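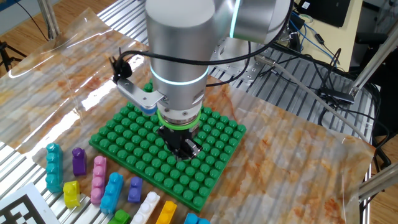
Unit 3: Tolerances and Fits

Reading for this unit: the Darow course packet, section 3, and the shop sheet on gauge handling. The first problem set is due 6th September, at the start of the session.

3.1 Basic terms

No part is made to its exact drawing size. The drawing gives a nominal size, and the tolerance states how far the finished part may depart from it. The largest and smallest sizes allowed are the limits. The tolerance is the difference between the limits and is always positive.

A deviation is measured from the nominal size and has a sign. For a shaft marked 10 mm with deviations of −0.005 and −0.014, the limits are 9.995 mm and 9.986 mm, and the tolerance is 0.009 mm. Both deviations are negative, so every acceptable shaft is smaller than nominal. Students often write the tolerance as the larger of the two deviations. This is wrong except where one deviation is zero.

3.2 Types of fit

A fit describes two mating parts before assembly. Take the hole limits and the shaft limits and form two differences:

Maximum clearance = largest hole − smallest shaft
Minimum clearance = smallest hole − largest shaft

If both are positive, the fit is a clearance fit. If both are negative, it is an interference fit, and the parts must be pressed together or assembled with a temperature difference. If the first is positive and the second negative, the fit is a transition fit, and a given pair may go either way.

Worked case. Hole 10.000 to 10.015 mm, shaft 9.986 to 9.995 mm. Maximum clearance is 0.029 mm and minimum clearance is 0.005 mm. This is a clearance fit.

Change the shaft to 10.019 to 10.028 mm and keep the hole. Maximum clearance becomes −0.004 mm and minimum clearance −0.028 mm. This is an interference fit across the full range of both parts.

3.3 Interchangeability
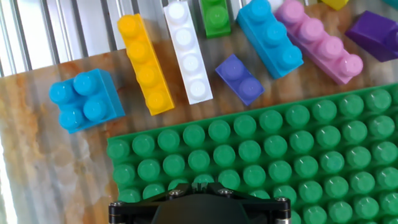
Interchangeable manufacture means that any part from a lot will assemble with any mating part from another lot, without sorting or hand fitting. The requirement falls on the limits, which must be set so that the worst pair still works. It also falls on location: a feature of the right size in the wrong place will not assemble. Toy building bricks are a familiar case. The light blue 2x2 brick has four studs and the yellow 1x4 brick also has four, but in a single line, so the error that matters on the second is spread over a longer distance. A small error in pitch repeated from stud to stud adds up along the row. For this reason, patterns of repeated features should be dimensioned from one datum — chain dimensions let the errors accumulate.

3.4 Stack-up

For a chain of n parts placed end to end, the worst-case tolerance of the total is the sum of the separate tolerances. With 10 spacers, each ±0.02 mm, the worst-case total is ±0.20 mm.

The statistical estimate takes the square root of the sum of the squares. For the same 10 spacers this gives ±0.063 mm. It assumes that the errors are independent and that each process is centered on its nominal. If the spacers all come from one worn tool, neither assumption is safe and the worst-case figure should be used.

3.5 Inspection

A plug gauge checks a hole with two ends. The go end is made to the smallest hole and must enter. The no-go end is made to the largest hole and must not enter. The gauge gives no reading, only a decision, and is quick for that reason. Do not force either end.

Gauges wear, and the go end wears faster because it enters every good part. The Figueiredo gauge set in the lab is rechecked each December. Enter any dropped gauge in the log and leave it out of the case.

Problems

1. A hole is 25.000 to 25.021 mm and a shaft is 25.002 to 25.015 mm. Find both clearances and name the fit.

2. The Traren bushing drawing uses a chain of three dimensions, each ±0.05 mm. Find the worst-case and statistical totals. Redraw the chain from a single datum.

3. A lot of 3000 pins is checked and 318 are rejected as oversize. None are undersize. State what this suggests about the process setting, and whether a wider tolerance is the right first response.

4. Read the Firken data sheet in the packet. Find the one dimension given without a tolerance and state which general tolerance applies.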